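20 May 2025
Glaze tests, second round on the Cliltar clay

Opened the kiln at 8 this morning. Top shelf fine, bottom shelf underfired again. Cone pack on the bottom had barely started to bend, so I'm not going to trust any of the four tiles from down there. Will refire them with the next load and mark the backs so they don't get mixed in with the good ones.

Tin white on the top shelf came out smooth, no crawling. Same recipe crawled badly in January, when I was brushing it on thick over unsponged bisque. This time I sponged every tile and dipped for a slow count of four. Sieved through the 200 mesh twice. I'd like to keep both steps until we know which one did it.

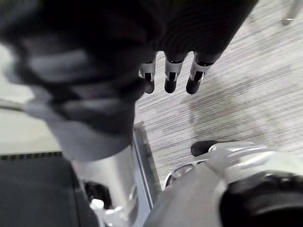
Iron glaze is still too runny. It went off the foot of the Brotness test cup and onto the shelf, so that shelf needs grinding and a fresh coat of wash. Shinji thinks the frit is the trouble and wants to swap part of it for feldspar. Daichi Kaneko had a similar problem with the Cartwright recipe and fixed it with more clay in the mix. I'll try Daichi's way first, as we have the clay in the bin already.

Batch weights: 850 g dry for the iron, mixed to the same thickness as last time. Total dry material used since January is 1,619 g, not counting what I spilled. Gotine order for more tin oxide still hasn't shown up. Emailed them again.

Bottom element reads a bit high on the meter compared with the others. Could be worn, which would explain the cold shelf. Shinji Tsuchiya has the spare set at his place and will bring it in.

To do: grind shelf, relabel the two white buckets, mix iron B with extra clay, new cones for all three shelves. Leave the bottom shelf empty of anything that matters until the element is changed.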